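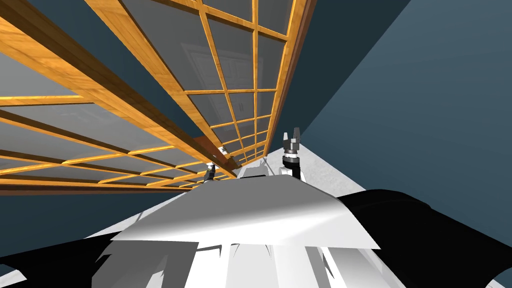 Chantelle Makhubela told me you only learn to drive two arms by driving them badly first, and I've stopped arguing.

14 Sep 2025 - by the Skusteck teaching group

So let's start in simulation, with remote control! You move your hands, the robot's arms copy, and every go gets saved as a demonstration. My first 16 were dreadful - I kept rushing. 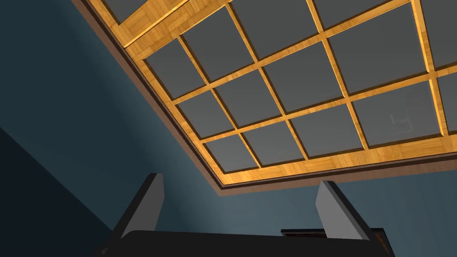
Fig. 2. Simulated view past an open gripper to the ceiling.

Try two slow runs before you read on (yes, now).

Last updated: June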